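Lakileo equipment grant, progress update
May 5, 2024

Hi all, a quick one this time! The budget is mostly behaving. We've ordered 2 of the 3 hand-held grippers on the plan, and the Bornach quote for spare finger pads came in at $135 a set (I'd penciled in $100, so I've moved a little over from cables).

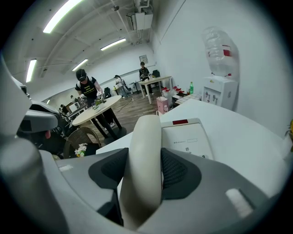
Work at the round table, with the gripper in the foreground.

The tabletop tasks are where I'd like the rest of the money to go. Vases and flowers are fiddly things to handle, and softer pads would help a lot. Gediminas Grigaitė is still pushing for a second arm, but I'd hold off until Mägi sends its service prices in June – if they're decent, I'll send you a revised sheet and we can talk about it then.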